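Descaling a kettle in a hard water area

Posted 11/20/23 in Kitchen

The water in Holtton is hard. A kettle used every day grows a white crust on the element plate in a couple of weeks, and after that it takes longer to boil, makes more noise and drops flakes into the tea. I have kept the same kettle, a plain Derkow with a hidden element, for 5 years, and I put most of that down to descaling it on a schedule. My notes are below in case they are of use to anyone with the same water.

What the scale is

Mostly calcium carbonate. Hard water carries calcium as dissolved bicarbonate, and heating drives off carbon dioxide and leaves the carbonate behind as a solid. It settles where the metal is hottest, so the base goes first and the walls follow. Scale conducts heat poorly. A thin layer makes little difference to boiling time but a thick one does, and it can also make the cut-out trip early because the plate underneath is running hotter than it should.

Any weak acid will dissolve it. The carbonate reacts, gives off carbon dioxide (the fizzing) and goes into solution. When the fizzing stops, either the scale has gone or the acid has been used up. If there is still white on the plate, it is the second.

Which acid

I have used three.

White vinegar works and is cheap, but the smell stays in the lid seal through several boils. I gave up on it.

Sachets of branded descaler work well. The ones I bought were mostly citric acid when I read the back of the packet, at a much higher price per gram than the plain stuff.

Citric acid powder is what I use now. It comes in a tub from Tennant, the hardware shop on the hill, in the aisle with the soda crystals. It keeps for years if the lid is on properly. If it gets damp it sets into a lump, which is still usable but has to be broken up with a spoon handle. 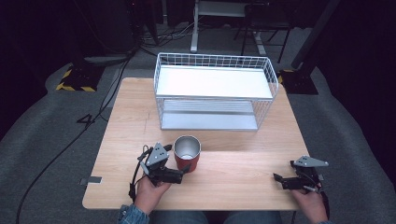
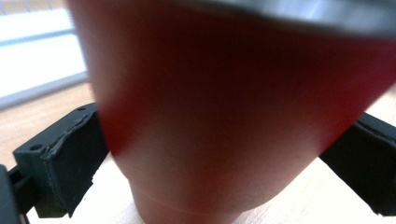
Filed under: Kitchen, Maintenance

Method

Half fill the kettle with cold water and boil it. Switch it off at the wall. Let it stand for a few minutes, then add 2 level tablespoons of citric acid, slowly. If you add it straight after the boil it froths up fast and can come out of the spout. Leave it for half an hour with the lid open. Pour it away, rinse, look at the plate, and repeat if needed. Then boil a full kettle of clean water, tip that out, and do the same again. I do 2 clean boils every time. One is probably enough.

Do not scrape the plate with anything metal. If a patch will not shift, it needs more acid or more time.

The spout filter comes out on most kettles. Put it in a mug with some of the same hot solution while the kettle is standing. The mesh on mine blocks before the plate looks bad, and a blocked mesh is the usual cause of a slow, dribbling pour. An old toothbrush clears whatever is left in the corners.

Keep the solution off marble and limestone worktops. They are calcium carbonate as well and will etch. Enamel sinks can lose their shine if it is left to sit, so run the tap while pouring.

How often

I tried a filter jug, a Grilia, for a winter to see if I could stretch the interval. It did slow the build-up. The cartridges cost more over that time than several tubs of citric acid, and the jug took up a shelf in the fridge, so I stopped buying them. The tea tasted slightly different and there was less film on the surface. If that matters to you, it may be worth the money.

Without the jug, once a fortnight keeps the plate clear. I tried leaving it for a month and needed two treatments to get back to bare metal, which used the same amount of powder and took longer. Emptying the kettle at night helps a little too, as the water left in it dries to a ring round the wall.

Cost

My own count is 180 boils to a tub. That includes the second treatment after the month I skipped, so a stricter user would do better. I have started a new tub this November and will update the figure when it runs out. The same powder also does the shower head, in a freezer bag tied round it with string, but the quantities are different and I have not measured them yet.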